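Turnover between tenants: how Brisero prepares its rental units

Brisero manages 214 rental apartments in Nusville, most of them studios and one-bedrooms. We spoke with the company's turnover manager about what happens between the day one tenant hands in the keys and the day the next one moves in. The manager asked that the conversation stick to procedure.

The standard turnover period is 12 days. "Five of those are for work inside the unit," the manager said. "The rest is inspection, paperwork on the deposit, and waiting for parts. If a range or a water heater has to be ordered, the schedule moves."

The first inspection is done within one working day of key return. The inspector carries the move-in condition report and marks every line again: walls, floors, windows, locks, fixtures, appliances, drains. Photographs are attached to any line where the condition has changed. Lines with no change get initials only.

"People expect the argument to be over carpet," the manager said. "It is usually over paint. A lease can say normal wear is excluded from charges, but it does not say how large a nail hole can be. We wrote our own limit into the condition report in November and it has cut the number of calls."

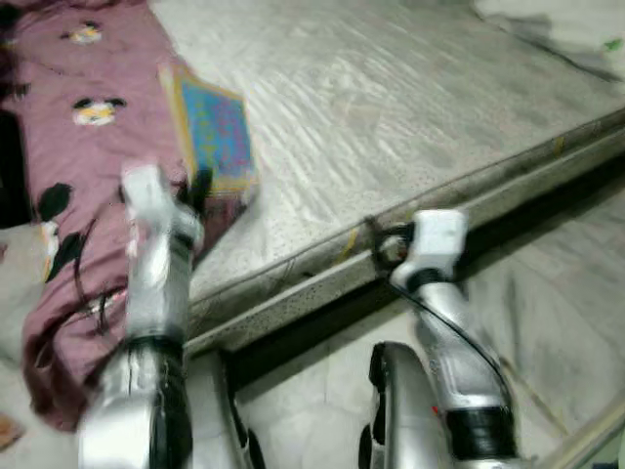
The limit applies to holes left by picture hooks and curtain hardware. Anything made by a standard nail or a small screw is treated as wear. Holes from wall anchors are patched at the tenant's expense unless the landlord approved the installation in writing.

Paint is also tracked by age. A wall painted five years before move-out is considered fully depreciated, and no repainting charge is made even where the surface is marked. The manager described this as simple arithmetic. "If the paint has used up its service life, there is nothing left to bill."

Locks are changed at every turnover. Brisero uses removable cores, so the hardware stays on the door and the core goes back into stock for use in a different building. The swap takes a few minutes. Mailbox locks are handled separately and take longer, as several of the older buildings have boxes with no spare parts available.
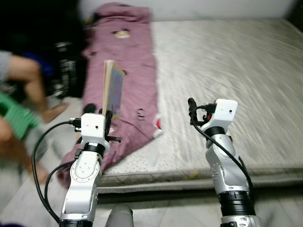

Furnished units follow the same list with an added inventory sheet. They make up a small share of the portfolio, 16 units in total, nearly all of them in the Kobzar building. Mattresses are checked for stains and sagging, and encasements are replaced. "We do not repair upholstered furniture," the manager said. "It is kept or it is removed."

Asked about utilities, the manager said the most common error is a gap in service. When a tenant closes an electric account before the owner's account starts, power can be shut off while crews are inside. Brisero now keeps a standing agreement that returns service to the company's name on the lease end date. Tenants are asked to give a closing date no earlier than that.

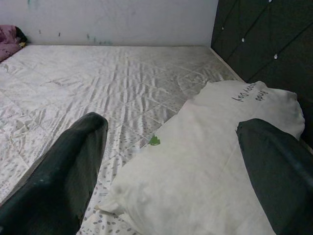

Fekevbridge Office, Leasing and Turnover Department

The final inspection is done by someone other than the first inspector. Water is run at every tap, each burner is lit or heated, and all smoke alarms are tested. A unit that fails on any safety line cannot be released, and the move-in date is held until the item is closed.

Incoming tenants receive a blank condition report with their keys and have five days to return it. Late reports are accepted but are stamped with the date received. "Fill it in before the furniture goes in," the manager said. "You cannot see the baseboards afterward."

Asked if the 12-day period could be shortened, the manager said it could in vacant buildings with matching appliances, where parts are kept on site. For mixed buildings there are no plans to change it.

Updated December 2025

3 comments | 8 shares

Contact | Copyright Brisero, all rights reserved | Back to top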